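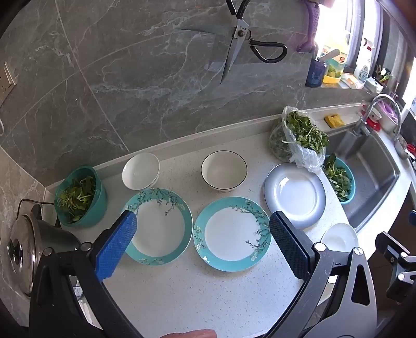
Notebook, glaze bench, May 2021

Continued from the March pages. I write again in this book and not in the computer file, so Elvia can read it at the bench with dirty hands.

Purpose of this week: to find why the clear glaze makes small cracks (crazing) on the Dratmont body and does not make them on the Callby body. The same bucket of glaze, the same kiln, the same shelf. The difference must come from the clay, or from how we dry and fire the clay before glaze.

What I prepared

6 test tiles from each body, rolled to the same thickness with the wooden guides. I marked the back side with iron oxide, D for Dratmont and C for Callby. Two of the D tiles warped in drying. I think I turned them too late. I kept them in the test, but I do not use them to judge the flatness.

Glaze is the old Hinojosa recipe, mixed fresh. I weighed 1,000 g dry and sieved it two times. The first sieving left a lot of hard grains on the mesh, mostly whiting, which was a lump from the bottom of the bag. Please do not use this bag for color tests. I wrote "lumps" on it.

Bisque

Kiln program 3, top 1,000 C, hold ten minutes. The Kaltgate controller showed the door error again in the beginning. I opened and closed the door and it started. Elvia Solís says the switch is bent and she can bend it back when the kiln is cold. I leave this to her.

After bisque, both bodies drink water well. The D tiles drink faster. I tested with one drop from the syringe and looked how long the drop stays shiny. It is a rough test but I trust it for comparing two clays side by side.

Glazing

Dipped all tiles for a slow count of three. On D the layer was clearly thicker, I could see it when I scratched with the needle. So this is already one difference which I did not think of in March. At that time we compared the two bodies with the same dipping time and we said "same glaze," but it was not the same amount of glaze.

I wiped half of the D tiles with a damp sponge before dipping, so they drink less. These have a small dot next to the letter.

Glaze firing

Normal program. I cooled without opening anything until the display was under 100. Last time somebody opened the vent at 700 and I do not want this question again in the results.

Results, first look

C tiles: no cracks on any tile, checked with the loupe and with ink.
D tiles, dry dipped: cracks on all. The net is fine, the cells are smaller than a rice grain. The ink goes in quickly.
D tiles, sponged: cracks also, but fewer, and the net is larger. On one tile I saw only a single long line near the corner.

So the thickness makes it worse, but it is not the full reason. The D body shrinks less in cooling than the glaze wants, and the glaze is pulled. I read again the chapter on silica and I believe we must add some to the glaze, or take a frit with lower expansion. To change the clay is not possible for us, there is still one pallet of Dratmont in the store and it must be used.

Second look, next morning

I heard pinging from the D tiles when I came in. The sponged tile with a single line has three lines now. I should have written the time when I looked first. Next time I write the hour on the tile bag.

Also I put two C tiles in the freezer for the night and then in boiling water. No cracks. I did not do the same with D, there is no reason to torture them.

To do

Mix the same glaze with silica in three steps and dip on D only, all sponged.
Make new D tiles, turn them earlier.
Ask Callby for the data sheet with the expansion number. The one in our folder is for the older body with grog.
Fix door switch (Elvia).
Clean the sieve properly, there is dry glaze under the ring.

Question for Elvia: do you remember if the mugs from March were glazed inside by pouring or by dipping? Inside they had more cracks than outside. If it was pouring, maybe the layer at the bottom was double. Write the answer here under, I leave some lines free.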